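Sunday, December 6, 2020

Open day at Kanaujia, writing this up while I still remember it. Got there just after ten with Hamish Munro and there was already a lineup for the Flindodix table, so we went and looked at the Ciken conveyor first (fine, noisy, same as in May) and then came back.

Glad we waited! They let visitors stand right in behind the humanoid while it did the two-handed plate job, and I've been wanting to see that up close for ages. The pitch is simple enough: plate goes down anywhere on the table, both hands come in, lift it level, set it back. They told us they'd logged 101 runs during the week and dropped 5, mostly on the thinner plates. We watched nearly 52 minutes of it, which Hamish says is too long to stand anywhere without a coffee.

Things I want to chase up for our own rig:

Approach height. They bring both hands to a hover and pause before closing. I asked why and the fellow from Lader said the pause lets the two arms agree on timing. Ours just barrels in, and I think that's half our trouble with rims.

Cables. They leave a lot of slack at the wrists — more than I'd have dared. Hamish reckons ours are too short by a hand's width and I've come round to his view.

Table finish. Matte white, and they swear by it. Our shiny grey one throws reflections all over the place, so I'll price a new top on the way home tomorrow.

Didn't get a straight answer on grip force. One person said 62 percent of max, another said it depends on the plate. Will email.

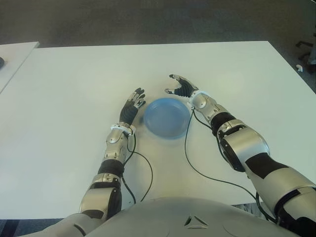
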